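Things I have learned about a pair of grippers by owning them

Posted in June, filed under Workshop

The left one started clicking again. It clicked in the spring, I fixed it, I told everybody I'd fixed it, and then it waited until I had a full afternoon of recording planned before it clicked some more.

For anyone new: we run a hand-held pair. You hold one in each fist, you do a chore, and the motion gets saved so that an arm can have a go at it later. Ours are called Carnegie and Femine. Femine is the left one. The names came off two shipping cartons and I was outvoted on changing them. The software that reads them in is Olline, which has opinions, and the whole bench goes by Zimalton because that's what the door said when we moved in and the letters are glued on very well.

I had assumed the click was the slide. It wasn't the slide. I had the slide out and cleaned and back in twice before Dariusz Czarnecka walked past and asked whether I had checked the screw behind the finger. Dariusz asks this about everything, including the coffee grinder, and I'm sorry to report that the screw behind the finger had backed out by most of a turn. Threadlocker, a wait, a cup of tea, no click.

Of course once you've had the finger off you've moved the finger, so everything downstream of it is now a lie. That meant doing the whole setup again from the top. 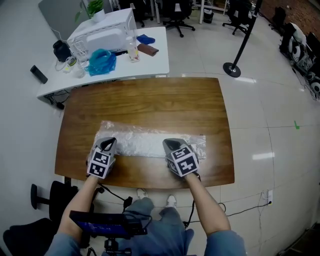 My setup routine begins with the grippers lying down and me keeping quiet. I used to start with both of them in the air, because it felt more professional, and my arms would drift while Olline was making up its mind about zero. Now I rest them on the table, left one to the left and right one to the right, and keep hold of both. The marker cubes near the base are the part to be fussy about. Keep your sleeves well down toward your elbows if they're the floppy kind, and don't let a thumb wander over the pattern. The crumpled clear plastic is a nice mean test, too, since it throws back every light in the ceiling. If the codes read cleanly over that, they'll read over a dish towel.

After that it's open, close, open, close, 30 times each side. Olline reports a number for the gap when the fingers are shut. I want 2 or lower. Carnegie gave me 2 right away, like the good child. Femine gave me 57, which I wrote down and underlined, and then I found I had put the finger back on without pushing it all the way home. Second try, 2. I have left the 57 in the log as a warning to my descendants.

Then the slow part. I pinch the edge of the plastic with both grippers, lift, and put it down again, and I look at whether the left and right tracks agree about where the table is. They should. For a while in the winter they disagreed by enough that one hand was apparently working underneath it — a cube had come a little loose in its mount and I'd been blaming the lights for a week. Give the cubes a wiggle before you blame anything. It takes no time and you'll feel less foolish afterward than I did.

We got to 281 clean takes before I called it, and there was no clicking in any of them that I could hear. Dariusz says he heard one. I've marked both finger screws with a dab of paint pen across the head, so if either one turns I'll see it before I hear it, and I've ordered more threadlocker, and the slide is extremely clean.

Next up is the cable on Carnegie, which has started to feel stiff near the plug. I'm choosing not to think about that until after lunch.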